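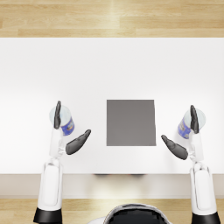
By Niloufar Khosravi
June 2023

The salt marsh at Rokbridge covers 37 acres on the inland side of an old farm dike. For most of the past century it was hayfield. The dike was breached in October, at a point where the original tidal channel once met the bay, and seawater now reaches the lower third of the site on ordinary high tides.

Breaching a dike is a short job. Preparing for it took three years. The land behind the Rokbridge dike had sunk while it was farmed, as drained marsh soils do. When peat dries, air gets into it and it breaks down, and the surface drops. Marsh plants tolerate a narrow range of flooding, so a field that sits too low becomes a mudflat or an open pond when the tide returns.

The design, drawn up by the engineering firm Gromotwood, deals with this in two ways. Soil from the removed section of dike was spread in low mounds across the deepest part of the field. The breach was also cut wide enough to let muddy water in at a slow speed, which gives sediment time to settle. The main channel was dug 700 feet inland along the line shown on old survey maps. Smaller channels were left for the tide to cut.

Drainage ditches were the other concern. A straight ditch left open tends to capture the flow and starve the natural channels beside it. The crews plugged each ditch with clay at several points and left the stretches between to fill. 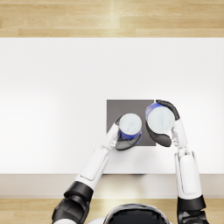 What is growing

Pickleweed came in first, on the edges of the mounds. Cordgrass has been slower, and most of it is near the breach, where seed and broken root pieces drift in from the outer marsh. More than 500 plugs of tufted hairgrass were set along the upper edge by hand. Losses there have been highest in the spots where geese feed.

Reed canary grass, which held much of the old field, has died back wherever salt water reaches it. It remains thick along the Aoki Creek side, where fresh water seeps through the bank and keeps the soil salt low. Mowing alone will not remove it. The current plan is to mow, cover the stubble, and plant willow and twinberry to shade out what survives.

Salt levels in the soil are measured at fixed stakes along lines running from the breach to the uplands. Surface height is checked at the same stakes.

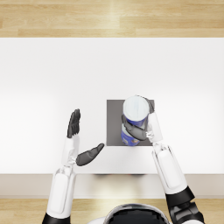 Does a restored marsh need to be replanted every year?

Usually only in the first few seasons, and only where seed does not arrive on the tide. Once the surface reaches the right height and the channels hold their shape, most low marsh plants spread by root and seed without further work. The upper edge takes longer and may need weeding.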